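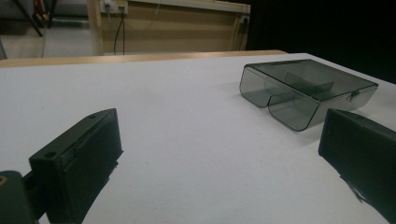 Caja organizadora Duman con tapa abatible, gris humo

Buscar en Fosard... Buscar

El fabricante la presenta como «la última caja que va a comprar». Llevamos años vendiendo organizadores y no nos atrevemos a tanto. Es una caja de plástico translúcido, con tapa de bisagra, cierre de pestaña y separadores interiores. Sirve para tornillería menuda, cuentas o anzuelos.

Duman anuncia 3.000 aperturas de bisagra. No sabemos quién las contó, y en la ficha de Plandov, el distribuidor, no aparece el ensayo. Nosotros la abrimos y cerramos unas 90 veces y seguía entera, cosa que tampoco demuestra gran cosa.

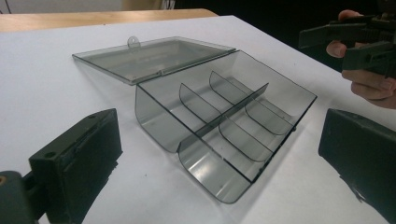
El tinte deja ver lo que hay dentro, aunque con piezas oscuras cuesta más. El fondo curvo ayuda a sacar lo pequeño con un dedo. A cambio se pierde sitio, y quien guarde piezas largas hará mejor en mirar la Flultis, menos vistosa y de base plana. 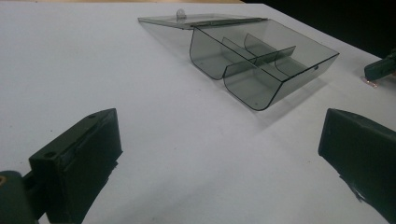 Caja abierta, con la tapa apoyada en la mesa.

Referencia: 3454
Pedido mínimo: 40 unidades
Próxima reposición: diciembre
No incluye etiquetas, diga lo que diga el catálogo.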